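Household Tips from the Open Day at Urnach

Print this page | E-mail this page

The Stojanovska workshop in Villetgate opened its doors on Friday to residents of Ritville and the surrounding towns. Visitors watched a robot arm at work at an ordinary table, and staff answered questions between sessions. Several of the habits followed at the Urnach benches apply equally well to a kitchen counter, and they are set out on this page for general use.

Keep the working surface clear. Put out only the containers needed for the task at hand, and leave open space between them. A hand needs that room as much as a gripper does.

Close every cap before moving a bottle. A full bottle should be lifted by the body - never by the cap.

A bottle of water on a white table, with the gripper open in front:

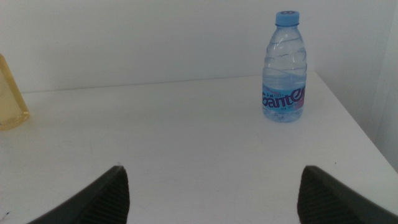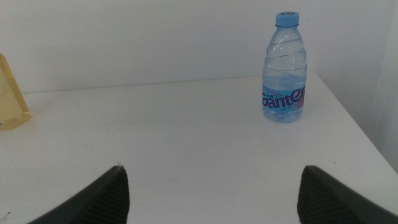
Set tall bottles back from the edge of the counter. Households with small children should allow at least 30 centimeters where the counter is deep enough.

Wipe white surfaces with a damp cloth and a drop of dish soap, then dry them with a second cloth. Scouring powder dulls a matte finish and should be avoided. Old scuffs may be treated with baking soda paste, left on for 90 seconds and rinsed off.

Store amber and yellow oils away from the stove. Label each bottle with the month it was opened.

The demonstration will be repeated in July. Groups are limited to 40 persons, and places may be reserved at the front desk, extension 2907.

Comments

The baking soda paste took the gray marks off my laundry counter. Thank you.

Is the July session suitable for children? My son wants to see the arm again.

Please add a page on cutting boards.

Print this page | E-mail this page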